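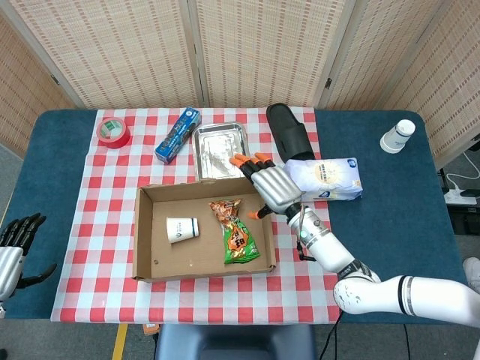 4.2 What counts as put away

Most advice on household sorting assumes that objects come with a category already attached. Food goes with food, footwear goes by the door, and a box or tray settles the rest. We doubt this. The claim is usually tested on tidy sets, such as cutlery or folded clothes, where the answer is known before anyone starts. It is seldom tested on the sort of mixed surface that people face at home in the evening.

Figure 3. Mixed tabletop set on a checkered cloth. An open cardboard tray holds a paper cup and a snack bag; a roll of red tape, a blue box, a steel tray, a slipper and a soft package lie outside it.

The set in Figure 3 makes the difficulty plain. A paper cup and a snack bag share the cardboard tray, and a reader in a generous mood will say that they belong together because both have to do with eating and drinking. Perhaps so. But the same reader, shown the cup next to the tape, would probably find a reason for that pairing too. Explanations of this kind are cheap, and we gave them no weight in scoring.

The Temance checklist, which we used in its 49-item form, asks whether each object is "in its place." It does not say who decides on the place. Dwivedi, in his notes on the Siliņa households, treats any object inside a container as put away and any object outside one as left out. The rule is easy to apply, and two raters will rarely quarrel over it. It also leads to odd results. Under that rule the cup in Figure 3 is put away although it lies on its side, and the steel tray is clutter, although a tray is itself something people put things in.

The slipper is the harder case. Raters trained on the Wakotel guide marked footwear on a table as an error wherever it lay. We see the appeal — few people want a slipper near their snacks — but this is a judgment about manners, and it was entered in the same column as judgments about order. Once the two are mixed, a low score cannot be read.

We therefore kept two separate records for each surface, one for containment and one for fitness of place, and did not add them together. Whether the second record measures anything stable is an open question. Our 200 ratings are too few to settle it, and they came from people who had all read the same instructions.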